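Turel Works, Dedden Site
Workplace inspection checklist: automated packing and handling stations
Inspection date: Jan 25, 2022
Area covered: Packing Hall 2 and adjoining goods-in bay
Previous inspection: October

Ratings used: Satisfactory / Action needed / Not applicable. Comments are to be entered for every item rated Action needed and may be entered for others.

Section A. Changes to duties since the previous inspection

A1. Written description of each changed job issued to the employee concerned
Satisfactory. Packers now load, check and clear the stations and no longer fold and close cartons by hand for a full shift. The descriptions were issued in October and signed copies are held in the site office.

A2. Training completed before first unsupervised shift
Action needed. Records are complete for the day shift. Two entries for the late shift carry a date but no assessor's signature. The employees concerned are to work alongside a trained colleague until the entries are completed.

A3. Job rotation in place
Satisfactory. Staff change position every 100 minutes. Several reported less soreness in the wrists and shoulders than under the former arrangement. Several also said that watching a station is more tiring than they had expected, and that the last part of each turn is the hardest.

A4. Staff consulted on working pace
Action needed. The target of 464 cartons per shift was set when the Biltel control software was installed and has not been discussed with staff since. The packing team considers it reasonable on plain cartons and too high on mixed orders. A meeting is to be held before the target is next revised.

Section B. Stations and surroundings

B1. Emergency stop tested at start of shift
Satisfactory. Tests are entered in the log for every shift examined.

B2. Staff know who may enter the working area, and when
Action needed. The rule is that arms are stopped before anyone reaches across the table. Staff could state the rule when asked. Some admitted that, when a carton is slightly out of place, they are tempted to straighten it by hand while the arms are still moving. Supervisors are to raise this at the next shift briefing - without blame, as the reports were made openly.

B3. Work surface kept to the items required for the task
Action needed. The standard asks for small articles, pens included, to be returned to the rack once used. Practice varies between teams, and the rack is further from the tables than it needs to be.

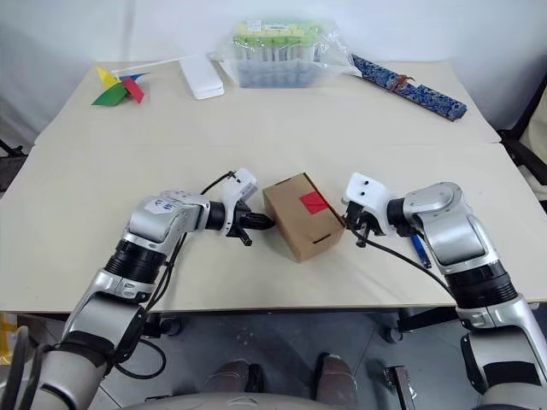
The rack should be moved within reach of the person loading. The late shift has asked for a second rack on the goods-in side, and the inspector supports the request.

B4. Cables routed and secured
Action needed. Cables to moving parts need enough slack to allow full travel, but should not lie where hands or goods pass. Maintenance is to agree a standard route with the supplier, Vörös, and mark it on the station drawing.

B5. Tables level, joined tables aligned, castors locked
Satisfactory. Castor locks are now part of the start-of-shift check.

B6. Seating and standing room
Satisfactory, with comment. Chairs are provided for staff who monitor a station. They should be pushed back when the walkway behind the tables is in use.

B7. Lighting and noise
Satisfactory. Noise is lower than when the taping machines were in use. Staff remarked that they can now hold a conversation at work.

Section C. Reporting and recovery

C1. Stoppages recorded with cause
Satisfactory. The log holds 256 entries since the previous inspection. Most concern damaged or badly placed cartons.

C2. Clear instruction on who restarts a station
Action needed. The notice names the shift leader only. When the shift leader is in goods-in, packers wait, and some feel they are held responsible for the lost time. A second authorised person is to be named on each shift.

C3. Manual packing can be resumed if a station is out of use
Satisfactory. One bench has been kept for this purpose. Staff asked that it should remain, both for breakdowns and so that the skill is kept up.

C4. Near misses reported
Not applicable in this period. None entered. Supervisors should remind staff that the form covers minor events.

Follow-up
Items A2, B2 and C2 are to be closed first. The remaining actions are to be reported to the site office in writing, with a copy displayed on the packing hall noticeboard.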